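Free returns are making us worse customers

Opinion, by Yolotzin Cárdenas

70 shares | 5 comments

In April my cousin ordered six pairs of trousers from Kallov, the online clothing shop. She needed one pair. She tried all of them in the evening, kept the black ones, and sent five back the next morning. It cost her nothing. When I asked if she feels bad about it, she looked at me like I had asked if she feels bad for using the elevator.

I don't want to attack my cousin, whom I love, and I have done the same. But I worked for two years in the office of a small fashion seller, Virág, and I have seen the other side of this habit. I think free returns should end, or at least should become much less free.

At Virág we sold mostly dresses and knitwear. In my last winter there, 2,136 orders went out in one month, and 40 percent of the pieces came home again. Every one must be opened, looked at, sometimes steamed, folded, put in a new bag and entered in the system. If it smells of perfume, it can't be sold as new. If the season is finished, it is sold at half the price or to a dealer who pays by weight.

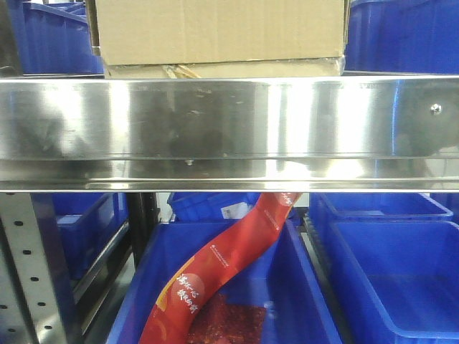

Cardboard box on a steel shelf.

The shops know all of this, of course. They offer free returns because the big ones started it and the others were afraid to stay behind. Our owner did the calculation many times. Each returned dress cost her more than the profit on the next one she sold, so she raised all the prices a little. The person who buys one sweater and keeps it pays for the person who buys eight and keeps none. This is the part that I find really unfair, and it is written on no receipt.

There is a good argument against me and I will not hide from it. Sizes are a mess. I am a medium at Kallov, a large at Clultholm, and in one Virág coat I was, to my great joy, a small. If a shop can't tell me what size I am, why should I pay for its confusion? For women who wear plus or petite sizes it is even harder, because many stores in town carry nothing for them and the internet is their only fitting room.

I agree with this. But look what free returns did to the problem of sizes. They removed the reason to solve it. When the customer orders three sizes and sends back two, the shop does not need to measure the garment properly. At Virág we had a size chart which was copied from an older chart, and I could not find one person who knew where the older one came from.

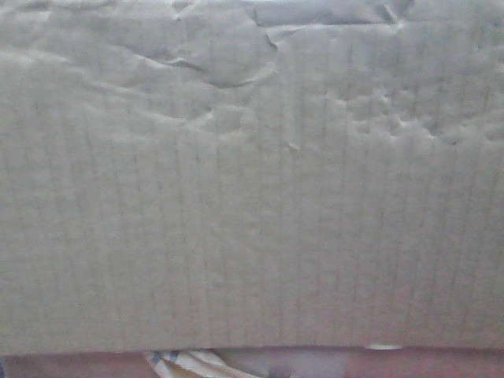 Corrugated cardboard, with creases.

My proposal is not very dramatic. Let the customer pay a small fee for each piece that goes back, and let the shop drop the fee when the size chart was wrong or the thing has a fault. Clultholm tried something similar last year. People were angry for a few weeks in the comments, and then they mostly continued to shop. I was one of the angry ones, I must admit. Now I measure my own hips before I order, which I had not done since school.

I would also like to see the true measurements of the garment on every product page — chest, waist, length, sleeve, in inches. A model who is 5'10" and "wears size S" tells me very little about my own body. Citness, which sells gym clothes, already gives these numbers, and I have returned only one thing to them, a pair of leggings in a green that was my own mistake.
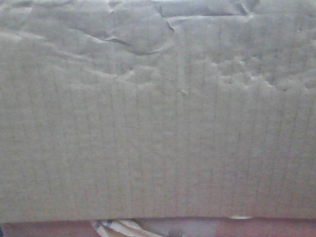 Cardboard surface, close up.

Some friends say that a fee punishes poor people most. Maybe, if it is high. But higher prices punish them too, every time, also when they return nothing. And a shop can give one free return per season to everybody if it wants to be kind.

My cousin read this text before I sent it. She says I am right and that she has four blouses arriving tomorrow.

COMMENTS (5)

Rohani Entili
I am five feet tall and I have never bought pants that fit the first time. Fix the charts first, then talk to me about fees.

hemline_h
500 people will read this and 499 will still order two sizes. Me included.

Stockroom Dee
I do the steaming at a place like this. The perfume part is true. Also deodorant, and dog hair.

marten77
What about gifts? My mother sends me sweaters every year and she has no idea of my size.

Yolotzin Cárdenas
@marten77 Good question, I did not think about gifts. Maybe the free one per season is for your mother.

Contact the editors | Write for us | © All rights reserved | Back to top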